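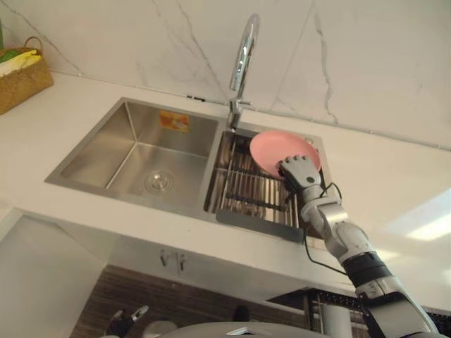 The Lowther did a musical this month, about the founding of Purkascombe. It seats 676, and about 60 of us came. Three acts, one goat song.

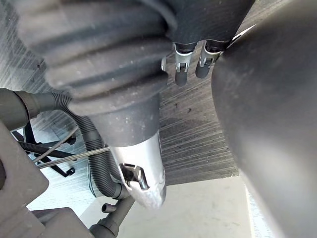
Jonel wrote in to say the goat song was the only part with a tune, and could I please be nicer to the brass.

Fine. The brass was loud and on time. 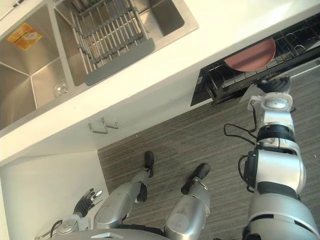

By the sink.

Tickets for the November run are at the door.

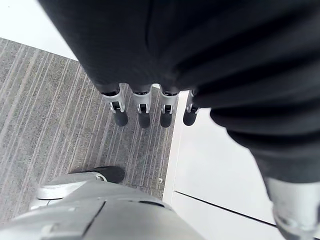 Drallamberg
Blogger and reluctant theatergoer

I'll go again, if only for the goat.

Print | E-mail
Last updated: November
This site uses cookies. OK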